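Health & Travel | Company Announcements

Print this page | E-mail this release

Faltano Adds Altitude Guidance to Pre-Travel Health Service

PLUNDTHORPE. Faltano, a provider of pre-travel health services, will add a guidance module on acute mountain sickness to its traveler portal in August. The module applies to itineraries that include at least one overnight stay above 2,500 meters.

Acute mountain sickness can occur when a person ascends faster than the body adjusts to lower oxygen pressure. Common symptoms are headache, nausea, dizziness, fatigue and poor sleep. Onset is usually within a day of arrival at the new elevation. Physical fitness does not prevent the condition.

The module, named Holovko, takes the sleeping elevation of each night on an itinerary and calculates the gain between consecutive nights. Any gain of more than 500 meters above 3,000 meters is flagged, and the traveler is shown where a rest day could be added. Sleeping elevation is used in preference to the highest point reached during the day.
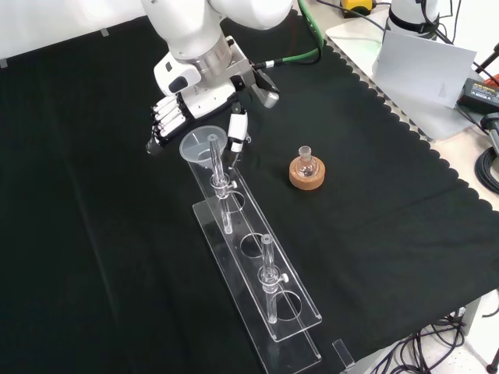
Travelers also complete a short questionnaire covering earlier altitude illness, heart and lung conditions, pregnancy and current medication. Certain answers route the itinerary to a travel health nurse for review. The module does not prescribe. Travelers who may need preventive medication are referred to a physician.

Holovko was tested over two seasons with 300 travelers booked through Seletti, a trekking operator. Their itineraries contained 1580 overnight stays. Test users asked most often for a printable schedule, and this has been included in the release version.

"Most of the itineraries we flagged needed one extra night, generally early in the route," said Kaede Kaneko, head of clinical content at Faltano. "The calculation is simple. The work was in getting reliable elevations for the lodges."

The printed schedule lists warning signs that require descent and urgent medical care, including confusion, loss of coordination and breathlessness at rest.

The module will be available to existing account holders at no added charge. Nurse reviews are returned within five working days. Requests received after noon on Friday are logged the following week.

Media contact: Faltano Press Office, Plundthorpe

Related releases
Faltano Revises Advice on Traveling With Insulin
Seletti Itineraries Now Available in Traveler Portal
Updated Packing List for Travel Medical Kits
Clinic Hours at Plundthorpe Extended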